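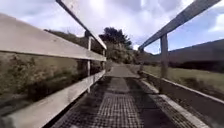 Stornopauschale (Festsaal)

Zuletzt aktualisiert: Januar

Eine Stornopauschale ist ein im Voraus festgelegter Betrag, den der Mieter eines Festsaals zahlen soll, wenn er die Feier absagt. Man findet sie auch unter den Namen Ausfallpauschale, Stornogebühr oder Rücktrittskosten, und in manchen Verträgen stehen alle drei Wörter durcheinander, was schon mal kein gutes Zeichen ist. Ich schreibe hier vor allem über Hochzeiten, weil ich mich damit am längsten herumgeschlagen habe. Für runde Geburtstage, Vereinsfeste und Firmenfeiern gilt aber vieles genauso. Es geht um deutsches Recht, und zwar in der Fassung für Leute wie mich, die keine Juristen sind.

Begriff und Abgrenzung

Streng genommen muss man die Stornopauschale von der Anzahlung und von der Kaution trennen. Die Anzahlung ist ein vorgezogener Teil des Mietpreises. Die Kaution sichert Schäden ab (Rotwein auf dem Parkett, ihr kennt das) und kommt zurück, wenn keine entstanden sind. Die Stornopauschale dagegen greift erst, wenn gar nicht gefeiert wird. In der Praxis verschwimmt das ständig, weil die Häuser die Anzahlung einfach einbehalten und das dann Storno nennen. Ob sie das dürfen, hängt davon ab, was im Vertrag steht und ob die Klausel überhaupt wirksam ist.

Verwandt, aber etwas anderes ist die Vertragsstrafe. Die soll Druck machen, während die Pauschale einen Schaden oder eine Vergütung abbilden soll. Ich habe Verträge gelesen, in denen man das beim besten Willen nicht auseinanderhalten konnte!

Rechtlicher Rahmen

Wer nur einen leeren Raum bucht, schließt in der Regel einen Mietvertrag. Kommen Essen, Bedienung und Deko dazu, wird daraus ein gemischter Vertrag, und dann wird es unübersichtlich -- je nachdem, wo der Schwerpunkt liegt, können andere Regeln passen. Ein allgemeines Widerrufsrecht, auf das sich im Bekanntenkreis gern alle berufen, gibt es für einen vor Ort unterschriebenen Saalvertrag nicht. Auch bei Buchungen über das Internet ist Vorsicht angesagt, denn für Freizeitleistungen zu einem festen Termin sieht das Gesetz Ausnahmen vor.

Im Mietrecht gilt der Grundsatz, dass der Mieter auch dann zahlen muss, wenn er die Sache aus persönlichen Gründen nicht nutzt. Der Vermieter muss sich aber anrechnen lassen, was er spart und was er durch eine andere Vermietung einnimmt. Reinigung, die keiner braucht, Strom, der nicht verbraucht wird, Personal, das nicht kommt: das alles kann den Anspruch drücken.

Steht die Pauschale im Kleingedruckten, unterliegt sie außerdem der Kontrolle für Allgemeine Geschäftsbedingungen. Ein pauschalierter Schadensersatz darf nicht höher liegen als der Schaden, der nach dem gewöhnlichen Lauf der Dinge zu erwarten ist. Und dem Kunden muss ausdrücklich der Nachweis erlaubt sein, dass kein oder ein wesentlich niedrigerer Schaden entstanden ist. Genau diesen Satz würde ich im Vertrag als Erstes suchen.

Staffelung

Üblich ist eine Staffel: je näher das Fest rückt, desto höher der Anteil am Gesamtpreis. Das leuchtet ein, ein Samstag im Sommer lässt sich lange vorher neu vergeben und kurz vorher eben nicht mehr. Manche Häuser rechnen allerdings vom ersten Tag an mit dem vollen Preis, und da werde ich dann doch misstrauisch.

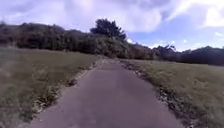
Schmaler Asphaltweg mit Grasrändern

Mein eigener Fall

Zur Veranschaulichung, und weil ich sonst platze: Wir hatten den Saal Vornisance reserviert und 2000 Euro angezahlt. Das Essen sollte von Warrier kommen, mit eigenem Vertrag und eigenen Bedingungen. Dann mussten wir absagen, aus familiären Gründen, die hier nichts zur Sache tun. Nach drei Wochen lag die Rechnung im Briefkasten: 2284 Euro Storno für den Saal, die Anzahlung werde verrechnet, der Rest sei sofort fällig. Eine Aufstellung, wie der Betrag zustande kam, fehlte. Ich habe schriftlich nachgefragt, welche Aufwendungen erspart wurden und ob der Termin wieder vermietet ist. Am Ende haben wir uns darauf geeinigt, dass das Haus die Anzahlung behält und auf die Nachforderung verzichtet. Vielleicht wäre mehr drin gewesen, ich hatte aber ehrlich gesagt keine Lust auf das Amtsgericht. Warrier hat nichts berechnet, dort war noch nichts eingekauft.

Versicherung

Es gibt Policen, die beim Ausfall einer Hochzeit einspringen. Unsere lief bei Resura und deckte schwere Krankheit, Unfall und Todesfall im engsten Kreis ab. Unser Grund stand nicht auf der Liste. Wer so etwas abschließen will, sollte zuerst die Ausschlüsse lesen und dann erst den Preis. Bei vielen dieser Verträge ist auch der Zeitpunkt wichtig: Was beim Abschluss schon bekannt war, ist normalerweise nicht versichert.

Absage durch den Vermieter

Der umgekehrte Fall kommt in den Verträgen auffällig selten vor. Sagt das Haus ab und hat das zu vertreten, kann der Mieter die Anzahlung zurückverlangen und unter Umständen Schadensersatz fordern, zum Beispiel die Mehrkosten für einen anderen Saal. Bekannte von uns standen so da, als der Zorkton ihren Termin doppelt vergeben hatte (zum Glück früh genug bemerkt). Sie bekamen ihr Geld zurück und die Differenz zur Ersatzlocation gleich mit. Dafür hatten sie allerdings jede Mail aufgehoben, auch die mit der Terminbestätigung.

Siehe auch: Anzahlung, Kaution, Mietvertrag, Vertragsstrafe

3 Kommentare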